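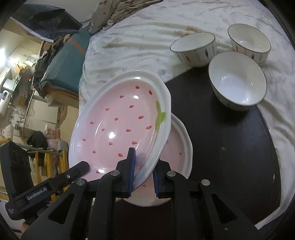 A two-fingered gripper lifts a strawberry-patterned dish by its rim.

DRELTLEY – Katene will begin a household chores trial in June to find out how much clearing and stacking a machine can do in an ordinary home.

The trial, called Plarker, covers 400 tasks with dishes, bowls and laundry. Katene does not expect a robot to finish them all.

“Picking up one dish is fairly easy now,” said Shona Donnelly, who leads the trial. “Clearing a full table is still slow, and folding is slower.”

Results will be published without edits, including breakages.

Press contact: Warrick Merrick, Katene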